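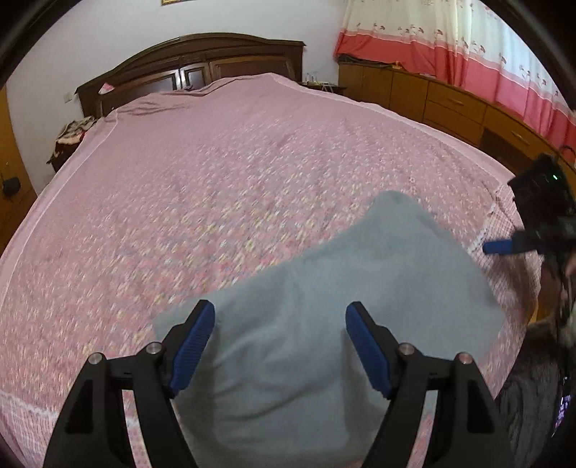
# Household Work Takes the Floor at Undwood's Open Day

The Undwood Center for Home Automation opened its doors to the public in August for a full day of demonstrations, talks and supervised trials. The program had one theme: the ordinary work of keeping a house, and how much of it a machine might learn from the people who already do it.

Guests were received in the main hall at Ornlow and divided into groups of six. Each group spent the morning with the Sirko project, which collects records of household tasks performed by people using hand-held grippers. The operator holds the tool, carries out the chore as usual, and the camera on the tool keeps a record of each grasp. These records are later used to train robot arms fitted with fingers of the same shape.

Bed making drew the longest line. A pillow is a demanding object for a gripper. It has no fixed edge, it changes shape under pressure, and it must be set down flat at the end. Operators explained that the ribbed pads on the fingers allow a firm hold on cloth with modest force. Visitors who tried the tools for themselves found that the first lift was easy and the placing was hard. Several let go too early and had to begin again.

The project works in furnished homes as well as in the laboratory. Staff consider this essential. A laboratory bed has the same sheet on it every week, while a family bedroom has its own bedspread, its own light from the window, and clothes left where the owner put them. Nine households are taking part in the present round, and recording sessions are kept to two hours.

In the afternoon the Zerkent arm attempted the same chore at a slower pace. It completed five placements during the public session and was stopped once by its operator when the cloth folded under a finger. The team then replayed the attempt on a screen and answered questions on safety, cost and the privacy of recorded homes. Participating families may review their recordings and withdraw any part of them before training begins.

The center plans to add towels and fitted sheets to the next round of work. Requests for group visits may be made in writing to the Undwood visitor office.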